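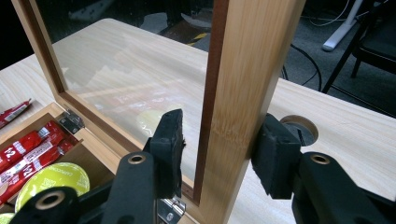
Drudbridge tea shop to stop selling plastic-wrapped tea bags in August

Kumberg, the tea and coffee shop on Mill Street in Drudbridge, will take individually wrapped tea bags off its shelves in August and sell nearly all of its tea loose or in plain paper bags. The change was announced to customers in a notice at the register and confirmed by the owner, Jucélia Sampaio.

Sampaio said the shop had been working toward the switch for most of the past year. Last month it sold 373 boxes of wrapped tea bags, down from more than 1,000 in the same month two years ago. Over that time, loose tea grew to become the bigger part of the business.

"People were already moving away from them," Sampaio said. "We were giving the best wall in the shop to something that fewer people wanted."

The wall will be used for bins of loose black, green and herbal tea. Customers will be able to buy any amount from one ounce up, and bring their own tins or jars to fill. Staff will weigh the container first and take its weight off the total. Paper bags will be free for anyone who comes without one.

Prices will change too. A small bag of the house breakfast blend, which now costs $8, will drop to $7. The smoked teas and most of the white teas will stay the same. Sampaio said she expected one or two of the Japanese greens to go up in the fall, and that this had to do with the harvest and shipping costs and would have happened anyway.

Not all tea bags are going. Kumberg will keep a short list of unwrapped bags sold by the box, mainly for offices and for customers who have trouble handling a strainer. The decaf black tea, the peppermint and the ginger are on the list. A chamomile bag may be added if the supplier, Dobre, can deliver it without the inner wrappers.

Dobre, a packing company in Mumton, supplies most of the shop's herbal tea. Its sales manager, Sayaka Tsuchiya, said several small stores had asked for the same thing this year. The difficulty is that the packing line was set up for wrapped bags, and running it without the wrapping means stopping to clean and reset it between orders.

"We can do it for an order of 400 boxes," Tsuchiya said. "For less than that, the time it takes to change over costs more than the tea."

She said Dobre was looking at combining orders from stores in the same area so that the smaller ones would not have to buy more than they can sell. Nothing has been signed. 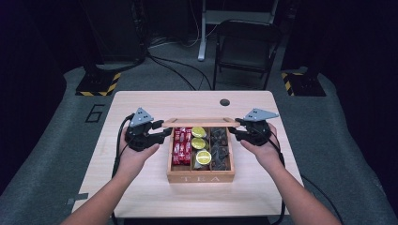
Keeping tea at home

Wrapped bags do have one advantage, and Sampaio brought it up herself. The wrapper keeps out air and keeps in the smell. Once tea is out of its wrapper, how long it stays good depends on where it is kept.

The shop is printing a one-page sheet on storage that will be handed out with purchases. It says to keep loose tea in a tin or jar with a tight lid, away from the stove and out of the sun, and never in the refrigerator, where it picks up moisture and the smell of other food. Black tea kept in this way should taste fine for a year or longer. Green tea is best used within six months of opening.

Wooden boxes with dividers, the kind often given as wedding or holiday gifts, are fine for a week's worth of tea on the counter, according to the sheet. They are less suited to long storage, as most of them do not seal. Strong flavors such as peppermint and smoked tea should be kept apart from the rest in any container, or everything ends up tasting of them.

Glass is all right if the jar goes in a cupboard. On an open shelf the light will dull green tea in a few weeks.

Kumberg will hold free tastings on the subject through August, starting at 10:30 a.m., with fresh tea served next to the same tea kept badly for three months. Sampaio said the difference was easiest to notice in jasmine tea. There is no sign-up, but the back table only seats eight.
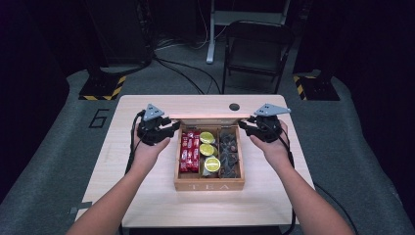 Can customers still use up gift cards and loyalty stamps on tea bags before the change?

Gift cards and stamps will be good for anything in the shop, including the wrapped bags while they last, and neither will expire because of the switch. Stamps collected on boxed tea can be used for loose tea afterward. A full card will be worth one small bag of any house blend.

Remaining wrapped stock will be sold at half price from the last week of July — mostly Earl Grey, lemon and a rooibos blend that is being dropped altogether. Whatever is left at the end will go to the food pantry on Depot Road, which has agreed to take unopened boxes that are at least three months from their date.

The shop's hours will stay the same. It will close at noon on the day before the new bins open so that the wall can be fitted, and reopen at 8 a.m. the next morning. Coffee sales are not affected.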